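3.2 Household paper goods and repeat purchase

The Ostar survey reached 353 households, which together returned 1,607 shopping diaries between April and May. Respondents recorded the product, the price paid and the kind of packaging. 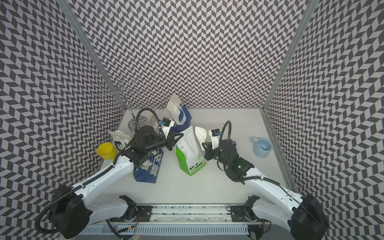 Shoppers who lived more than a short walk from a store bought larger packs and bought them less often. Stöckli and Warrier found the same pattern in an earlier study of rural buyers — though their sample left out single-person homes.

Price changes had a weaker effect than expected. Some 30 households switched brands after an increase, and most of these later returned to their first choice. 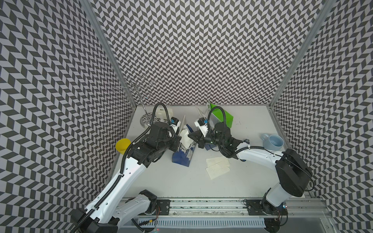
Figure 4. Paper packaging: sheets, carton and tissue box.

Income was not a reliable predictor once household size was taken into account. Section 3.3 repeats the analysis for cleaning products.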